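Lab notebook, Mulelness bench
Tuesday, started 09:20

Purpose of today: go through the draft bench rules for the small arm against what we do in practice, and mark every rule as kept, reworded or struck. Hajnalka Nyitrai wants one sheet that covers this bench and the Mornari bench. At present the two have drifted apart, and a person moving between them has to guess which version of the hold button procedure applies.

Task on the bench is still soft containers. Arm reaches into an open paper bag, closes the fingers, lifts, retreats. Controller is the Latudetti build from July, no changes to it today.

Rule 1, speed. Draft says "reduced speed during setup". Too vague to check. Replaced with: setup and teaching at no more than 500 mm/min at the fingertips, set in the controller and not by the operator's judgement. The Mornari sheet has 800 for the same thing. I don't mind 800 for free moves above the rim, but not inside a container. Proposed wording: 800 above the rim plane, 500 below it. Rim plane to be entered as a height before the first run. Paper walls vary along their length, so use the highest point of the rim.

Rule 2, hands. No hand inside the reach of the arm with drives enabled. Kept as written. I broke it once last week while straightening a bag wall and have written it up on the incident page. The fault was in the order of work: the bag was being adjusted after enabling. New line added: container is placed, shaped and fixed before drives are enabled, and any later adjustment means hold, disable, adjust, enable, restart from the home position. No resuming from the middle of a path.

Rule 3, containers. The draft has nothing on this. It assumes a rigid tray. For paper bags I suggest the following.

Fold the walls down until the arm can get in with the elbow clear.
Tape the folds at the rim. Black tape only, so that it can be told apart from the white tape used on the arm.
Press each piece flat on both sides of the fold. A loose end is a snag point for the fingers.
Trim or replace any piece that hangs free.
Discard the bag when the base starts to tear or the walls no longer hold their shape. 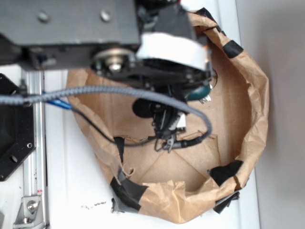
Rule 4, cables. Most of the morning went on this one. Draft says "cables shall be tidy", which gives the inspector nothing to measure. A cable that looks tidy at home position may be tight at full reach, and one with enough slack for full reach may droop into the container at the bottom of the stroke. Both conditions need checking. Reworded:

4a. With drives off, move the arm by hand to the four corners of the work area, at the top and the bottom of the stroke. No cable may go tight at any of these.
4b. At the bottom of the stroke, no cable may rest on the container or hang between the fingers and the object.
4c. Connectors near the gripper are to be supported so that the plug does not carry the weight of the cable.
4d. Any failure of 4a to 4c is corrected before powered running. It is not logged as "to be watched".

We do not meet 4b at present. The thin cable sags over the bag opening. Needs a tie point higher up on the arm side, and the braided cable should be led round the back of the gripper. Entered as an open item, powered runs into the bag suspended until closed.

Rule 5, tape on the machine. White tape is allowed as a temporary measure on brackets and covers. Not allowed as the only fixing for anything that moves. Each piece to be entered in the bench log with its purpose and the initials of whoever put it on. Hajnalka would like an expiry as well. Agreed on 4 weeks, after which it is either replaced with a proper part or entered again.

11:45. Rule 6, cleaning. Draft says weekly. Reworded to: before first enable of the day and after every change of container. There are dark specks by the lower edge of the bag now, crumbs or bits of tape, I haven't checked which. Table to be wiped before the next session. Brush for the rail grooves, no compressed air, as it blows debris into the bearings.

Rule 7, fasteners. Pálfi's checklist asks for a witness mark on every bolt that was undone. Good practice, taken over without changes. Applies to the rail brackets and mounting plates as well as to the arm. Paint pen is in the top drawer.

Rule 8, hold button. Kept. Test before first enable, with the arm moving slowly in free space, and write the result down. A tick for the whole week in one go does not count as a record.

Struck from the draft: the paragraph on floor markings (bench-mounted arm, no floor area involved) and the sentence allowing "experienced users" to skip the daily check. The daily check takes less time than arguing over who is experienced.

Open items
Tie point for thin cable, reroute braided cable, then repeat 4a and 4b.
Loose tape flap at the lower right of the rim, press down or replace.
Ask Mornari whether their controller can hold two speed limits split by height. If it can't, both benches go to 500 throughout.
Send reworded sheet to Hajnalka for comment.

Stopped 12:30, drives off, key out.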